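Notes on hand-held demonstrations, Paltville site

2026-07-08

Most of this week went on the hand-held gripper. The person giving the demonstration carries it, does the task with it, and the camera on the tool records the view the robot will later have to work from. No arm is involved at this stage. The arm is at Clernlow and will stay there until August.
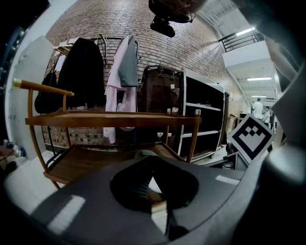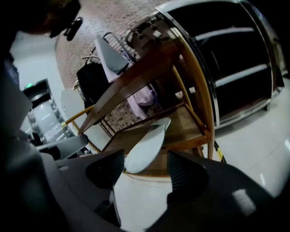

Two views from the gripper camera at Paltville, with the brick wall behind the furniture in both.

The lens is very wide, so straight edges bend badly towards the sides. I leave this uncorrected. Flattening the picture throws away the outer part of the view, and the outer part is what the tracking uses to work out where the tool is. Brickwork is good for this, having plenty of small corners at a regular pitch. Glossy floor is poor. Reflections move when the tool moves, and the tracker will happily follow a reflection if it has little else to hold on to.

The printed marker on the finger, visible in the first view, is used to recover the opening width. When the marker is lost for a few frames the software, Cala, fills the gap with a straight line. I have set the limit at four frames. Anything longer and the demonstration is rejected.

The current total stands at 1297 demonstrations, of which 300 were recorded with the old calibration file and will have to be processed again. The tracks from that file drift when the tool is turned sharply on its side. I noticed it late, after plotting the wrist angle for a batch that looked perfectly sound on playback.

Two habits have made a difference to the rejection rate. The first is to hold the tool still for a moment before starting. The second is to move the whole forearm and keep the wrist quiet, which feels stiff but gives a path the arm can follow without running into a joint limit.

The same tasks recorded by remote control at Orbán took much longer each, though the joint data came straight from the arm and needed no tracking. I intend to keep both sets and train on them separately first. The reprocessing is running now.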